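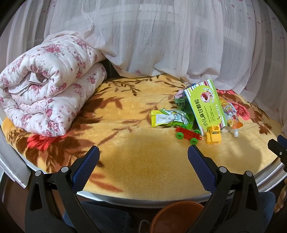 Jurnotbridge

Jurnotbridge is a software package that turns recordings made with hand-held grippers into training data for robot arms. It reads wrist-camera video and motion logs, works out where the gripper was at each moment, estimates how far the fingers were open, and writes the result in a form that a learning program can use. It was first released in April 2018 by Murska, a small software firm, and later passed to the Trusirska group, which maintains it now.

Background

The first version was written by Teresa Marciniak and Euan Moffat as a set of scripts for converting log files. The name comes from "journal" and "bridge" – the scripts bridged the journals of two recording programs that used different clocks. Position tracking was added the following July. Until then users had to supply gripper positions from a separate tracking system, and this limited the package to laboratories that owned one.

Processing

A recording passes through 3 stages. The first lines up the clocks. Video frames and motion readings arrive at different rates, and the software shifts one against the other until turns seen in the video match turns felt by the motion sensor. If the best match is off by more than 8 milliseconds, the recording is set aside and listed in a report.

The second stage is tracking. The program picks out fixed points in the room and follows them from frame to frame, building a rough map as it goes. Points on the gripper itself move with the camera and would spoil the map, so the finger area is masked before tracking starts. The mask is drawn once for each gripper model and stored with the settings. A second mask covers the black corners that a wide-angle lens leaves around the picture.

The third stage handles finger opening. Older recordings used printed markers on the fingers. Newer ones can be processed without markers by a small network that finds the two finger pads and measures the gap between them. The output is a single width value per frame, smoothed over a short window.

Soft surfaces and packaging

Household recordings are harder to process than bench recordings. Plush blankets and sheer curtains give few sharp points, and those on cloth can shift when someone leans on it or pulls a corner. Early versions treated such movement as movement of the camera. Since version 2 the tracker compares each group of points with the motion sensor and drops any group that disagrees.

Crinkled film packaging raises a different problem. A pouch held between the pads can hide much of the view behind it, and bright creases in the film may be taken for fixed points. The usual remedy is to widen the finger mask while the gripper is closed on something. This costs some accuracy near the center of the picture but keeps the map steady.

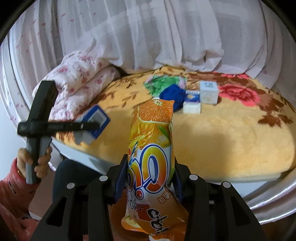 Ok-hee Min has argued that the wider mask should be switched off by default, as it throws away the part of the view a policy most needs to learn from. Yuk-lan Kao replied on the project's mailing list that the mask applies to tracking only, and that exported video is left whole. The default was kept, and the manual was reworded.

Seo test set

Changes to the tracker are checked against the Seo test set, put together by Ha-neul Seo. It holds 300 short recordings, each with a hand-checked gripper path. A new release must process all of them without a crash, and its average position error may not be worse than that of the release before.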